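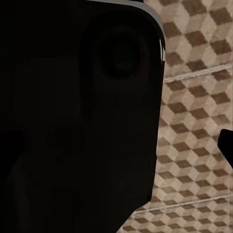 One reader wrote in to ask whether the Petinura recorder could save the joint positions and the pictures on the same clock, and said the last package they tried had let the two drift apart until the longer runs were no use for training. It can. Every step in a Petinura recording carries one time stamp, and the rendered views, joint positions, gripper opening and operator commands are all written under it.

2018-01-22
By the Brarnitport product desk

Petinura Demonstration Recorder, simulation edition
Part number 3222

Petinura is a desktop package for recording examples of arm and gripper tasks inside a simulator. A person drives the simulated arm with a hand controller, does the task, and presses a button to keep or drop the run. Kept runs go to disk as a set that a learning system can be trained on. It is sold to labs and small automation shops that already have a training setup and need more examples to put into it.

What you get

The package is a hand controller with a foot pedal, a license for one workstation, and the Grirnwood scene pack. The controller plugs in by USB and needs no driver on Linux. On Windows it asks for one, and the driver is on the stick in the box. The pedal does two jobs: a short press starts or stops a run, and a long press throws the current run away and resets the scene.

Grirnwood has 68 surface materials for tables, floors and steps. Some are plain. A good many are patterned, including tumbling-block tiles in cream, tan and dark brown, and can be laid as separate panels with pale seams between them. Patterns can be fixed for a whole session or drawn fresh at each reset. We suggest leaving them fixed while a new operator is learning the controller, then switching the draw on.

You can also bring in your own meshes and textures. Textures should be square. Meshes with open edges will load but may behave badly in contact, and the importer prints a warning when it finds one.

Recording

Views are rendered and saved at 30 frames per second. You may set up to four views per scene, fixed in the room or attached to any link of the arm. Views attached close to the gripper will have a lot of gripper in them, often dark and with little detail, and the part of the workspace you care about may end up in a strip along one side. Check each view in the preview pane before a long session. The offset and angle can be changed there, and the setting is stored with the scene file so the next operator gets the same view.

Lighting is set per scene. The stock scenes use one main light, and black housings can come out nearly featureless under it. If your model has to read the pose of the gripper from pictures alone, add a fill light. If it gets the joint positions as input too, the stock light is usually good enough, and rendering is a little quicker.

A run has a start mark, an end mark and a result tag. The operator picks the tag: done, failed or unsure. Please don't delete all the failed runs. Several of our customers have gone back to them later, and they take up little room. The unsure tag is meant for runs where the part ended up in the right place but got there by being dropped or pushed.

Notes on operators

A new operator should plan on a full morning of practice before the recordings are worth keeping. The common faults are pausing too long before closing the gripper and making many small corrections near the end of a reach. Both show up in the trained system. The review screen plots gripper opening against time for each run, so long pauses are easy to find and can be trimmed there. Trimming never touches the original file. It writes a second set of marks.

Llorente, our reseller for the controller hardware, stocks a lighter spring for the hand grip. Order it if people will be recording for more than an hour at a stretch. Changing it takes a small hex key and does not affect the warranty.

Files

Runs are saved as one folder each, with PNG pictures, a plain CSV of the numeric channels and a short text file giving the scene, the surface material, the random seed and the operator's initials. Nothing is packed or encrypted. The export tool can merge runs, drop channels, shrink pictures and split a set into training and held-out parts. The split is done by run, so steps from the same run never land on both sides.

With the seed and the commands you can play a run back and render it again from another view. Playback matches the original on the same version of the software. Between versions the contact solver may change, so keep the old installer if you plan to re-render old runs.

Known limits

Soft objects such as cloth and cable are not supported. Liquids are not supported. Two-arm scenes load and can be viewed, but only one arm can be driven at a time in this release. Two-arm driving is planned for May. Force readings at the fingertips are written to the CSV, though we would not compare them with readings from a real sensor without doing your own checks first.

Price and ordering

The package is $2499 with one workstation license and a year of updates. Extra licenses are quoted on request. Schools should ask for the teaching price before ordering, as we can't apply it to an invoice that has already gone out. Controllers ship from stock. The scene pack is a download, and the link comes with your license key.

If you have an older controller from us, it will work with this release after a firmware update. The pedal connector has changed, and the adapter is sold separately.

Contact Brarnitport sales | Copyright 2018 Brarnitport | Back to top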